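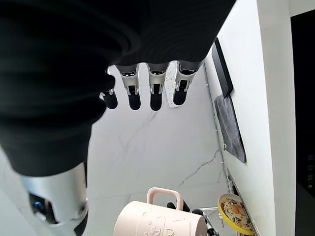
Betness sells its Garnerden hand as a kit: the hand, a knit sleeve for the forearm, a wrist camera and a license for the control software. The fingers have metal segments and black, rubber-like tips. Stultwood tested it on kitchen work for 30 days, with mugs, plates and towels as the main items.

Setup took 2 hours, most of it spent on camera calibration. Over about 500 grasps, mugs lying on their sides gave the most trouble – the approach has to clear the handle before the fingers close. Plates went better when tilted than when flat. The sleeve keeps crumbs out of the wrist joint and comes off for washing.

The kit costs $1,876. Spare fingertips are sold separately through Deák, the distributor, and a left-hand version is due in July.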